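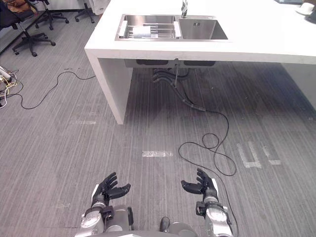

*A double sink set into a white counter, with a dish rack in the left basin.*

# Starport files for $15 million token offering under Regulation A+

2022-07-02

Starport, a company that builds settlement software for small lenders, has filed paperwork with the Securities and Exchange Commission for a token offering worth up to $15 million. The filing was made under Regulation A+, which lets companies raise money from the general public and from accredited investors, provided the SEC first qualifies the offering statement.

The tokens, called Jistness, would carry a share of the fees Starport collects when loans are settled on its network. Holders would be paid every quarter. They would have no voting rights.

Chief executive Catríona Conneely said the company looked at a private sale first and decided against it.

"We have had small investors asking to take part since the first test network," she said. "A private round would have shut nearly all of them out."

Under the terms in the draft circular, 40 percent of the tokens would go to the public. Another 30 percent would be held by Starport itself and locked for 4 years. The rest is set aside for early backers and staff, with shorter lockups that vary by group.

The sale can't open until the SEC qualifies the filing. Starport has not given a date. General counsel Aled Foulkes said he expects at least one round of comments from the agency and has told the board not to plan around a quick answer.

"They will have questions on the fee share, and on custody," Foulkes said. "We would like to answer those in full before anyone sends us money."
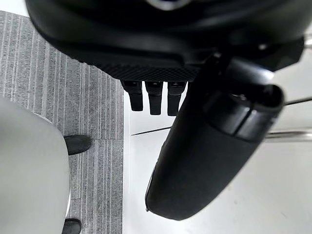

*Three short black fingers below a band of diamond-patterned grip.*

Custody is to be handled by Wola, which already holds digital securities for several issuers. Buyers will have to pass identity checks before tokens are released to them, and transfers between holders will be limited to approved wallets. Tautahi, a trading platform, has signed a letter of intent to list the token, subject to its own review.

Not everyone is convinced. Panagiotis Petkov, an independent analyst who follows digital securities, said trading in tokens of this type has been thin and that holders may find it hard to sell.

"The fee share gives you something to value, and I like that," Petkov said. "But the fees are small today. You are being asked to pay for growth in a bad market."

Starport said proceeds would go toward engineering, state licenses and a second office. The draft circular also lists repayment of a bridge loan taken out last year.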